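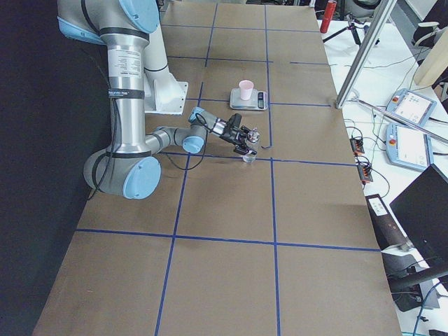
Arm holding a small clear cup, pink paper cup on the kitchen scale

Can a robot arm do weighing and wiping down yet, or is it still too early?

Posted by Melahat Tekin in Home and Small Workshop
Viewed 3,387 times

I make dips and sauces from a registered kitchen behind our house, mostly for two grocers and a market stall. There are two of us. The cooking is fine. The job I'd like to get rid of is the portioning, meaning cup on the scale, tare, fill to weight, cup off, lid on, next one. In April we did 1,788 tubs by hand and my wrist has not been right since.

My nephew keeps sending me clips of arms folding towels and loading dishwashers and tells me I should wait a year and buy one. The filling machines I've been quoted on are made for runs much bigger than mine, and they don't like anything with lumps in it. My labneh with roasted capsicum has lumps.

What I want to know is whether an arm with fingers can do this sort of thing now, in a normal kitchen, without an engineer standing next to it. I'm also interested in the cleaning. Somebody has to wipe the scale, and at the moment that is me, a dozen times an hour.

Budget is $4,000, maybe a bit more if it really works. Please don't tell me to hire someone, I have tried.

Eyvindur Ingvarsson

I look after automation at a plant that packs dry goods, and I've helped a couple of small food places with it on the side. Short version: parts of it yes, all of it no, and not for that money.

Picking up a cup and putting it on a scale is well within what an arm can do, provided the cups are always the same and always start in the same place. Light cups are more trouble than heavy ones. Grip a paper cup too hard and it buckles, grip it too softly and it slips when the arm turns. Clear cups are a nuisance of their own, as cameras have a hard time with anything see-through. If you go down this road, use an opaque tub in a strong colour and save yourself a month.

Reading the weight is easy if the scale has a data output. Most kitchen scales don't have one, so you would be pointing a camera at the display, and a lot of them switch themselves off after a couple of minutes. Get a bench scale with a serial port. They cost more but they stay on.

The filling is where it falls down. Thin liquids can be poured or pumped by weight. Thick ones don't stop when you stop. You tilt back, and there is still a blob on its way, and it lands on the platform or hangs off the lip of the cup. A person sees it and flicks the spoon. An arm only does that if somebody has taught it to, and if it has seen a lot of blobs.
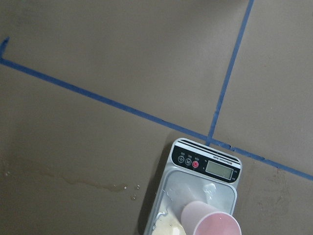 Pink cup tipped over on the platform, pale yellow heap beside it and streaks across the tray

Now look at a scale in that state and think about what has to be done. The cup has to be picked up, lying on its side or tipped over, with the rim facing down. The heap has to be lifted off, and the streaks need a damp cloth, and the cloth needs rinsing or it just moves things about. Then there's the bench next to it, and you have to get all that done without leaning on the buttons. You do it in ten seconds with your mind on something else. Each of those steps is a separate skill for a machine, and they all depend on what sort of mess you have. I've seen arms wipe a flat table very nicely. I haven't seen one I would leave alone with a dirty scale and then put food back on it.

On cost, the arm is the smaller part. By the time you've added a gripper that can be washed down, guarding, somebody's time to set it up and more of their time when you change tubs, you are well past your number.

What I would do is split the job. Keep the scale and the wiping for a person, and buy a piston filler with a wide nozzle. The Onderska bench model handles pieces up to 12 mm if I remember right, so check that against your capsicum. You put the tub under, tap the pedal, and take it away. Used ones come up fairly often. It isn't a robot but it will save your wrist.

Berkay Dağdelen

just wait. prices are dropping all the time and the new hands are really good, way better than the old two finger claws. my mate's work got one for moving parts in and out of a press and it does it all night with the lights off. sauce can't be that much harder

Thảo Lý

I'd be careful with the answer above this one. Parts for a press are hard, dry and all the same shape, and nothing bad happens to a customer if there's a smear on one.

I run a small bakery and we tried an arm for close to a year, leased through a firm called Evton. It was for putting scoops of filling into cases on a scale. For the first hour after a clean it did well. After that the fingers got greasy, the cups started to stick or slide, and somebody had to stop and wash everything. I kept a notebook, and nearly every stop was either a cup not sitting flat or filling somewhere it shouldn't be. When it worked it was slower than our slowest person, but it didn't get tired, so on a long quiet shift it came out even.

Things I'd tell you from that:

Mark out the bench with tape so everyone puts the trays back in the same place. It helped us more than any software update did.

Cover the scale. Cling film pulled tight over the platform, change it when it's dirty, tare again. That does away with most of your wiping tonight, with no robot at all.

Ask your health inspector first. Ours wanted to know how the gripper was sanitised and how often, and the salesman had no answer ready.

If somebody offers a demo, make them use your own product, the lumpy one, straight from the fridge. Ours was done with rice and we should have known better.

We gave it back when the lease ended and got a depositor.

Melahat Tekin

Thank you both, and Berkay too. I have put film on the scale already and feel silly for not thinking of it. I measured the capsicum and the biggest bits are under the size Eyvindur gave, so I've asked about a used filler in Rokus that comes with two nozzles. The seller says it has only been used for hummus. Does anyone know if the seals on those are hard to get?

Eyvindur Ingvarsson

Not hard, but buy two sets with the machine. Garlic oil goes through them faster than you'd expect.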